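**Osedier plane goes on show with a date its owners may struggle to defend**

January 27, 2024

A moulding plane said to be the oldest dated example from the Fellon valley went on display at the Retitz museum this week, with a label that gives its year without so much as a question mark. The label reads "1613". The plane itself, to anyone who bends down and looks at the toe, reads "613", with a worn patch in front of it where another figure may or may not once have been.

That is a small difference on a card and a large one in the history of the trade. If the date stands, the plane was in use two generations before the next dated tool in the museum's own collection. If it doesn't, the museum has a nice old beech plane with a number on it.

The tool comes from the Osedier workshop, a joiner's shop at the bottom end of Fellon which closed before the war and whose contents passed to the museum in several lots. The plane is item 506 in the handwritten list made when the last lot came in. The list is on show too, in the same case, and deserves more attention than it is likely to get. Against item 506 the compiler has put "moulding plane, old, numbered 613". The word is "numbered". There is no mention of a date, and none of a missing figure.

The museum's case, as set out in a leaflet of four pages, runs as follows. The wear on the toe is heaviest to the left of the first surviving figure. The figures are cut by hand, with a chisel or knife, and were not struck with a stamp. Their shapes are said to be like those on a dated door lintel in the same street. The body of the plane is longer than was usual in later work, and the wedge has a rounded top of a kind that the leaflet calls "early".

Taken one at a time, none of this is foolish. Wear does remove figures. Hand-cut numbers were common before stamps were cheap, and went on being common afterwards in shops that didn't care to buy any. The lintel is a fair comparison so far as it goes, although a man carving stone over a doorway and a man scratching the end of a plane are not doing the same job with the same tool, and the leaflet prints the two side by side at different sizes.

The length is the weakest point. Country joiners made their own planes, and made them to suit the wood they had and the hands they had. A plane can be long for its date for no better reason than that the billet was. The museum's own store has at least one long plane that it is content to place in the nineteenth century, on the strength of an iron with a known maker's mark. The iron in the Osedier plane has no mark at all, and the leaflet admits in a footnote that it is "probably a replacement". If so, it tells us nothing about the body, and the body has to carry the whole argument.
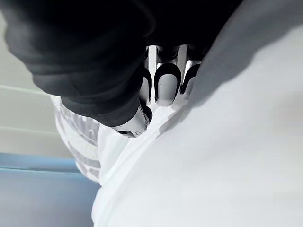
As for the wedge, rounded tops turn up on planes from almost any period in this part of the country. They were easy to shape and didn't split when knocked. Collectors have been using them as a sign of great age for as long as there have been collectors, and dealers have been glad to agree.

There is a simpler reading of the number, and the leaflet gives it one sentence. Large shops numbered their tools. A joiner with apprentices, and with moulding planes in pairs, needed to know which belonged together and which had walked off to somebody else's bench. Two other planes from the Osedier lots have hand-cut figures on the toe. The museum describes those as "inventory marks" and has not put them out. It would be helpful to see them next to their famous neighbour, in the same light, so that visitors could compare the shapes of the figures for themselves. Asked whether this might be done, the museum said the case was full. It has room for a replica joiner's apron.

It would be a large shop that owned more than six hundred tools, and supporters of the date make something of this. They have a point. But numbers in such schemes did not always start at one, and some shops gave the first figure to the bench, or to the type of tool, and only the rest to the piece. Under an arrangement of that sort, 613 might mean the thirteenth plane on the sixth bench. No workshop book survives to settle it either way. One is mentioned in the sale papers, but it was not among the things that reached Retitz.

The obvious next step is to look at the wood. Beech is not the easiest timber to date from its rings, and a moulding plane offers very few of them, but there are laboratories that will at least give an opinion on whether an attempt is worth making. The worn patch could also be examined under low side light, which costs almost nothing and will sometimes bring up the bottom of a cut that the eye has lost. The museum says that both have been "considered". It has not said by whom, or when, or why the label was printed first.

Part of the answer may lie with the Harawira fund, which paid for the new case and for the reprinting of the guide. The fund's grant was made for the display of "the earliest dated tool in the region", and those words appear on the brass plate beside the door. There is no suggestion that anybody has behaved badly. It is just harder to put a question mark on a label when the plate has already been screwed to the wall.

None of this should put people off going. The plane is a handsome thing, whatever its age. The grip has been rubbed to a dark shine at the heel, where a right-handed user would have pushed, and there is a neat old repair let into the sole, with the grain carefully matched. The profile is a plain ovolo, a little shallow, and somebody has gone to the trouble of cutting a length of fresh moulding with it so that visitors can see what it does. The sample is good and clean. It also suggests that the sole has been trued up at some point in the not very distant past, a matter on which the leaflet is silent.

The rest of the room has been tidied and is better for it. The braces are now hung in order of size instead of by donor, the saws have been moved away from the radiator, and the old card claiming that a certain drawknife was "used by monks" has gone. The tool chest by the window still has no label of any kind. It is probably the most informative object in the building, with its fitted tills and its pencilled sums inside the lid, and most visitors on the opening afternoon walked straight past it to queue for the plane.

Entry to the museum is free. The case guide costs 60 pence at the desk, and the leaflet can be read there without charge. A talk on the Osedier tools is planned for March, and the museum says there will be time for questions afterwards. The two numbered planes now in the store will not be brought out for it, but can be seen by written appointment.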